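Review: The Ploletti Laundry Arm, Open Day at Amdale
By Levente Boros
September 24, 2019

The invitation promised "hands-free laundry." I have heard that before, so I drove out to Amdale with low hopes and a long list of questions. The Ploletti arm will rent for 3000 a month when orders open in October. At that price it should do more than wave at a washer.

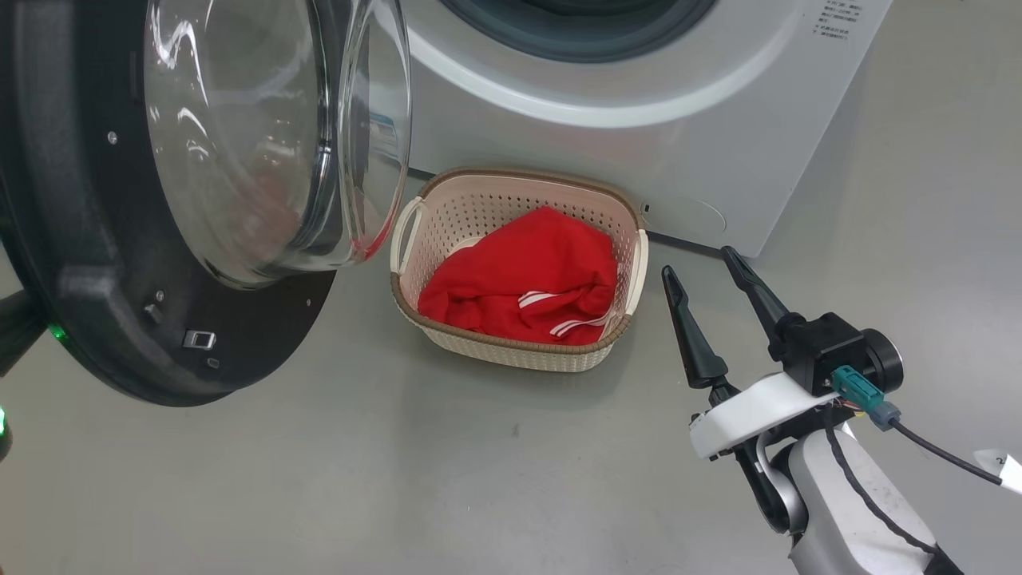
Loading is the part Ploletti talks up most, and the sales pitch made it sound close to solved. I'm not convinced. The washer door was already wide open, and the oval basket sat right up against the machine with one red garment bunched inside. My basket at home holds socks, wet towels and a fitted sheet. I asked to see a sheet and was told "next version."

The gripper itself is simple – two fingers, no palm – and I like that. Fewer parts to break. Hutton's rival model has a fancier hand and a much longer repair list.

Space is another matter. You need clear floor in front of the washer, and most laundry rooms I know don't have it. I also asked how it copes with a sleeve caught at the rubber gasket, and got a brochure. 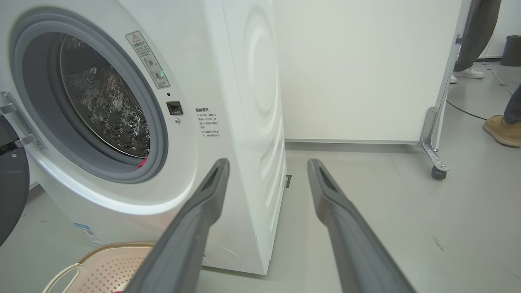 Verdict

Two stars out of 4. Good hardware, thin proof. I'd wait for a full mixed load, door closed at the start, before signing anything.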